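**MEDIA RELEASE - September**

# Lultstead publishes results of hotel housekeeping trial: robots can strip a bed, but can't yet make one

Lultstead, which builds and tests service robots, has released the results of a trial that asked a two-armed robot to do the everyday work of a hotel room attendant. The trial covered 2525 attempts at nine housekeeping tasks, carried out in furnished guest rooms at the Navaratnam hotel.

The short answer is that the robot can do parts of the job, slowly, with a person close by. It is not ready to work a floor on its own.

Stripping used sheets from a bed was the strongest of the nine tasks. Putting a pillow back in its place and carrying linen to a bag also went well. Fitting a clean sheet was the weakest. Of all the attempts made at that task, 242 ended with a corner that had to be redone by hand.

"A sheet has no fixed shape, so the robot has to work out what it's looking at each time it lets go," said Kumudini Howlader, who led the trial for Lultstead. "Pulling one off is forgiving. Getting one on square, with the tension even, is a different level of difficulty. We knew that going in and the numbers bear it out."

Speed is the other limit. A room attendant at the Navaratnam makes a double bed in a few minutes. The robot's best complete attempt took far longer, and that was with the furniture left where the software expected to find it. Moving a bedside chair was enough to make it stop and plan again.

Lultstead ran the trial in real rooms because earlier work in its own lab had given results that were too kind. Hotel rooms have patterned carpet, mirrors, lamps and narrow gaps beside the bed. Mirrors caused trouble in the first weeks - the vision software sometimes treated a reflection as more room to move in. A later update fixed most of these errors.

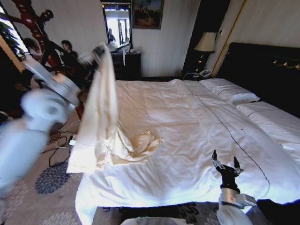
*The robot lifts a cream sheet at the side of the bed during the Navaratnam trial.*

Phúc Nghiêm, who manages housekeeping at the Navaratnam, said staff were asked for their views throughout.

"My team wanted to know if it would take the heavy part of the work, and that means mattresses and wet towels," he said. "It doesn't lift a mattress. If it could clear the dirty linen before we walk in, that would save our backs, and I'd be happy to have it."

Room attendants also scored each finished task against the hotel's own checklist. Chathurika Munasinghe, who designed the scoring, said a bed was marked as passed only if an attendant would have left it for a guest without touching it.

The next stage will drop bed making and look at two tasks only: stripping beds and sorting linen by colour and size. It will use a new grip controller from Meltley, Lultstead's software partner. Lultstead has no date for a commercial product and is not taking orders.

The full results, including failed attempts, are available from Lultstead on request.

**Media contact:** Karthik Abeysekara, Communications, Lultstead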